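The Box Problem

Every spring I get an invitation to watch a robot do something I did before breakfast. In May it came from Nemier, a company that sells the idea of machines for back rooms: stockrooms, laundry rooms, the packing corner behind a shop. The task was a cardboard box. Fold it shut, tape it, move on to the next.

I asked Loredana Ferraro, who runs the demonstration floor, how long the team had been at it. Eighteen weeks, she told me, on boxes alone. She didn't seem embarrassed by the number, and I suppose she shouldn't be. Cardboard is awful stuff if you have no feeling in your fingers. It springs back. It has a grain. A flap that gave way easily on one carton fights you on the next, and people correct for it without noticing.

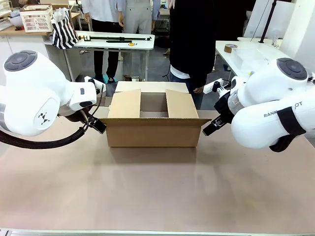 My trouble is with the sales pitch. Nemier's brochure talks about a "working pair of hands," and the price it quotes per month is less than a part-time wage. What the brochure leaves out is the pay of everyone else involved. Somebody brings the cartons over. Somebody loads the tape. Somebody resets the thing when a flap gets away from it, and that somebody is usually an engineer.

Isla Harawira packs orders at Galtano, a mail-order kitchen shop that tried a similar system from a rival, Monti, last year. She kept a tally on the back of a delivery pad. On the best day of the trial the machine closed 313 boxes. She does more than that on a slow one, and she also answers the phone. "It was fine if the box was fine," she said. "We don't get many fine boxes." Galtano sent it back after 27 days.

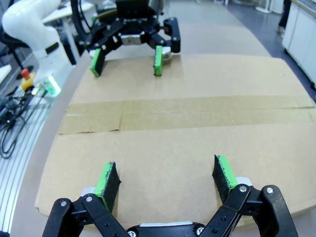
Tape is where I would put my money if I wanted to see one of these companies sweat. A hinge is a hinge, but tape sticks to whatever it meets first, including itself and the machine. Ferraro's people have gone with two fingers per hand, faced in green padding, and I can see the appeal: a simple grip is easier to teach and easier to fix. The strip of brown tape across the cardboard had a ragged edge on one side. A customer wouldn't care. A warehouse manager sending out thousands of parcels might, and the manager is the one signing the check.

None of this makes the work silly. I have watched enough of these projects to know that the distance between a clumsy machine and a useful one can close quickly, and that people like me end up looking foolish in old magazines. But I have also been told three times, by three companies, that the home was next. Bendosus, the loudest of them, promised a laundry folder and now makes sorting software.

Ferraro is more careful. When I asked about homes she laughed and said she still broke down her own boxes every Sunday, with a kitchen knife, on the porch. Shops first, she thinks — the ones that use a single size of carton and can keep a person nearby.

I asked how near. She said within earshot, for now.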